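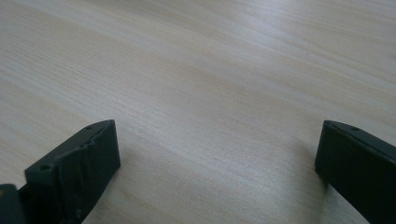 Late registration in small online poker tournaments
Speaker notes, Amedeo Bianchini
Rerholm card room meeting, January 26, 2019

Slide 1. Title

Say good morning, thank Arvo Hämäläinen for the invitation. I have run the tournament schedule at Plikomum for four years and before that I dealt live. The talk is on one setting, the length of the late registration period. Happy to take questions as we go, but save payout questions for slide 7.

Slide 2. What we mean by late registration

A player who buys in after the cards are in the air gets a full starting stack. At Plikomum the period is counted in blind levels. Some sites count it in minutes. Levels are easier for me, as breaks don't eat into the time.

Re-entry closes at the same moment. Keep these two apart when talking to players. A late entry is a first buy-in. A re-entry is someone who has already lost a stack.

Slide 3. Where we started

Until last October our evening tournament had 12 levels of late registration. The levels were eight minutes long. By the time registration closed, an average stack was worth a bit over 20 big blinds, and somebody sitting down at the last minute was in a very different game from the one advertised in the lobby as deep stacked.

Complaints were mostly of two kinds. Early players said the prize pool was not known until too late in the evening. Late players said nothing, they liked it.

(Pause here. Someone from Trajkovski may want to say how theirs worked. They had the same software and a longer period than us.)

Slide 4. The change

We cut the period to 6 levels. Blinds, starting stack and buy-in stayed as they were. The guarantee also stayed, which made the accounts people nervous.

Changing it in Grultix is one field in the tournament template, but the lobby text does not update with it. We had the wrong closing time on display for two evenings. Check the lobby text by hand.

Slide 5. Entries before and after

Four weeks before the change: 1,442 entries in total for the evening tournament, re-entries included.
Four weeks after: nearly 979 on my first count. We then found a few cancelled tickets counted twice, so take it as a bit under.

Read both lines out slowly. The drop is large and I don't want to hide it. Most of it was re-entries. Players who went out in level eight or nine used to come straight back in and now they can't.

The guarantee was missed on five evenings in the second period. We paid the difference each time.

Slide 6. What players did instead

427 of the players in the first period had bought in during the last two levels of registration at least once. We looked at what those accounts did next. A good share moved to registering on time. Others went to the late turbo, which grew enough that we put up a second one. A smaller group stopped playing tournaments with us, and I have no way of telling whether the change was the cause.

Don't go into the account data in more detail than this. We agreed not to show individual histories.

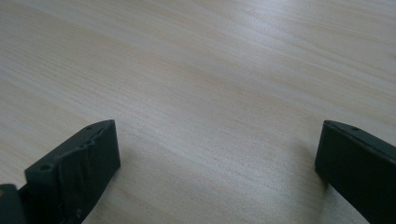

Does a shorter late registration period make the tournament finish earlier?
By a little, in our case. The finish depends mainly on total chips in play against the blind levels, so fewer re-entries meant fewer chips and the final table ended sooner. Closing registration early does not speed up play in itself.

Slide 7. Payouts

With the old period, the payout table was fixed so late that a quarter of the field had already gone. Now it is fixed before the first break and people can see what they are playing for.

We pay the same share of the field as before. With fewer entries the top prize is smaller. Regulars noticed within days. If asked, the minimum cash is still one and a half buy-ins.

Slide 8. Things I would do differently

Announce it earlier. We gave a week's notice in the lobby and no email, and many players who only come in for the evening game missed it.

Lower the guarantee in the same week, then raise it if the entries come back. Arvo said this to me at the time and I didn't listen.

Try nine levels first. We went back up to eight in December and the entries partly recovered. I have not put those numbers on a slide as the holiday weeks make them hard to compare.

Don't change the turbo schedule at the same time. We did, and it muddied the results.

Slide 9. If you run a smaller room

If your field is under 40 players, a long period may be the only way to fill a second and third table. Keep it. Put the closing time in clock time in the lobby, in local time, and show the stack in big blinds at close. Grultix can display the second one but it is switched off by default, under Table Info.

Slide 10. Questions

Leave the slide 5 numbers up while people ask. The Trajkovski people have the room after us, so stop at ten to. Spare handouts are with Arvo.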